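About Us

Ratlow Evening School. Cookery, sewing, basic bookkeeping, and Arabic for beginners – all taught in two rooms above the old Stutham bus depot. Small classes. Tea included.

How we started

Zineb Ragab ran a bread class from her own kitchen, then the kitchen got too full. Wael Soliman had the keys to the upstairs rooms and a van. First term we had 30 learners and one oven. Now it's 48 a term and three ovens, one of them a bit moody.

What we teach

Cookery is still the big one. Flatbreads, stews, pickles, a whole evening on rice. Sewing starts with hems and zips and goes as far as a lined jacket if you stick with it. Bookkeeping is for sole traders mostly – bring your recipts, bring the shoebox. Arabic is speaking first, writing after the half-term break.

Who teaches

Zineb does cookery. Wael does the books and the Arabic. Sewing is shared between two tutors from the Fawzy alterations shop, so you may get a different face from week to week. Same course notes though.

Where we are

Up the side stairs, blue door, second landing. Doors open 6.30pm, classes start at 7. Parking behind the depot is free after six. There's a lift but ring first so we can unlock it. 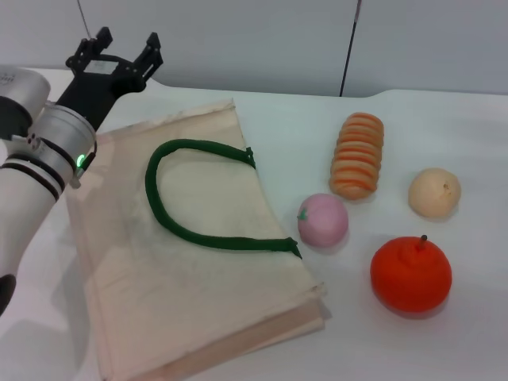

Fees and joining

Pay by the term or by the evening. Concessions for anyone on a low income, just ask, no forms. New terms start in January, May and September. Cookery fills up first so get your name down early – ring or drop in, wich ever is easier.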